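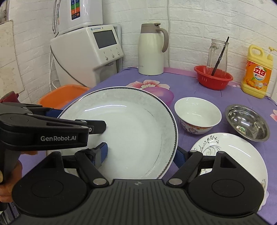 Dish talk, May

Matching set or whatever turns up?

gravyboat_gal
Starting this because my sister and I went at it over lunch and neither of us won. I say dishes don't need to match. She registered for the full Tostano set when she got married and paid 287 dollars for it (on sale!), and now two of the cereal bowls are gone and she's acting like someone died. The pattern got dropped, so it's secondhand or nothing. Meanwhile I eat off church sale plates and I'm perfectly happy. Who's with me?

potluckpete
Not me, sorry. I like opening the cabinet and seeing one stack of the same thing. Mixed plates don't sit right on each other and they slide around. I bought plain white Sandow dinner plates years ago, added a few every time the store had them out, and I've never had to think about it again. Plain white, folks. You can always get more.

gravyboat_gal
Until they change the white! My mom has three different whites from the same company and she can tell you which is which from across the room.
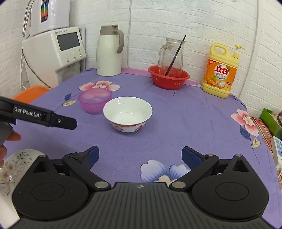
And I do own a few fancy ones with gold on them, so it's not like I'm against pretty dishes. I just don't want twelve of them that I'm scared to use. The gold kind can't go in my microwave anyway, so they come out for cake and that's it.

lidless_in_ohio
Weighing in for bowls. Plates should match, bowls shouldn't have to. You need different sizes for chili and for ice cream, and nesting is all that matters to me. I had a Ccori set where every bowl was the same size and it ate up an entire shelf. Gave the whole thing away and went back to odd ones. Plastic, metal, I don't care what it's made of.

potluckpete
Okay, I'll give you bowls. But plastic plates for dinner? No way, the knife marks drive me up the wall.

lidless_in_ohio
You don't have little kids, do you, lol. I've swept up enough broken plates for one lifetime.

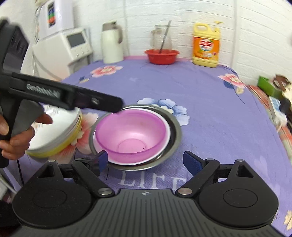

Re: finding dropped patterns

shelfpaper
For the sister: try the estate sale places before you go online. I was short one Plorkari platter and the cheapest listing was 239 plus shipping. Found one locally for 105 with a tiny chip on the foot. Still a lot for a platter, I know, my husband has mentioned it.

gravyboat_gal
105!! I'm telling her to buy two ugly bowls and move on. She'll hate that. Thanks though, I'll pass along the estate sale tip.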